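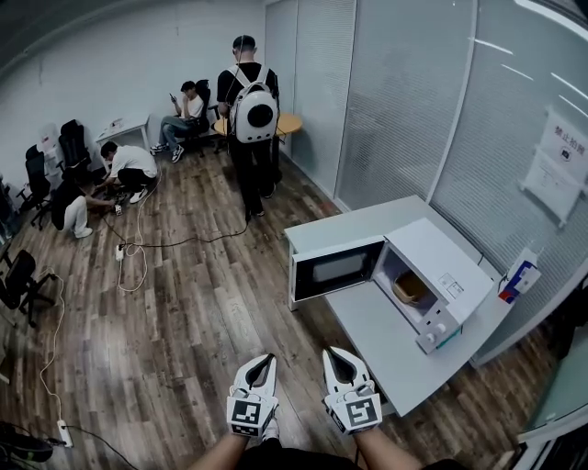 Wenitz Homewares to open second store in Aldale and expand appliance repair service

13th October

Wenitz Homewares will open its second store in Aldale in the new year, taking over the former Atanasov furniture showroom on the corner of the main street and the rail crossing. The building has been vacant for most of the past year. Fit-out work has started and the car park at the rear is closed to the public until it is finished.

The new store will carry the full Wenitz range of kitchenware, bedding, small appliances and flat-pack furniture. It will also house a larger repair counter, replacing the one now run from the back of the original store in Skukdale. Customers in Skukdale will still be able to drop off and collect repairs there, with items sent to Aldale by van.

The repair counter accepts microwave ovens, kettles, toasters, vacuum cleaners, fans, heaters and sewing machines of any make, whether or not they were bought from Wenitz. The company completed 651 repairs in its last financial year, most of them on vacuum cleaners. Common faults were worn belts, damaged cords and broken switches. Electrical work is done by licensed staff, and every appliance is tested and tagged before it is returned.

An inspection fee will apply at drop-off and will be taken off the final bill if the customer goes ahead with the repair. If the item is not worth fixing, the customer can take it home or leave it at the counter for recycling. Microwave ovens should be brought in clean, with the turntable and any loose parts left at home. The counter does not take fridges, washing machines or gas appliances.

Wenitz expects to hire up to 70 people across retail, warehouse and repair roles, including casual positions over the opening period. Applications are open now through the Wenitz website and on paper forms at the Skukdale store. Two apprenticeships in electrical appliance servicing will be offered, with training beginning in April. Applicants for the apprenticeships must be able to travel to both stores and do not need previous trade experience.

The Skukdale store will stay open throughout and its trading hours will not change. Some lines, mainly outdoor furniture and large rugs, will move to Aldale because there is more floor space. The Skukdale storeroom will be converted into a click-and-collect area with its own entrance from the side lane. Customers who have outdoor furniture on lay-by will be contacted before their order is moved and may choose either store for pick-up.

Delivery from Aldale will cover the town, the farms along the river road and all areas now served from Skukdale. Old mattresses and packaging can be taken away at the time of delivery if this is booked in advance. Assembly of beds, desks and shelving will be available for an added charge.

Gift cards, store credit and loyalty points will be accepted at both locations. Warranty claims can be lodged at either store with proof of purchase.

The opening date will be confirmed once the building has passed its final inspection. Details of the opening week, along with trading hours for the Aldale store, will be posted on the Wenitz website and in the windows of both buildings.

About Wenitz Homewares

Wenitz Homewares is an independent retailer of household goods based in Skukdale. It sells in store and online and runs its own delivery and repair services.

Media enquiries: Wenitz Homewares head office, Skukdale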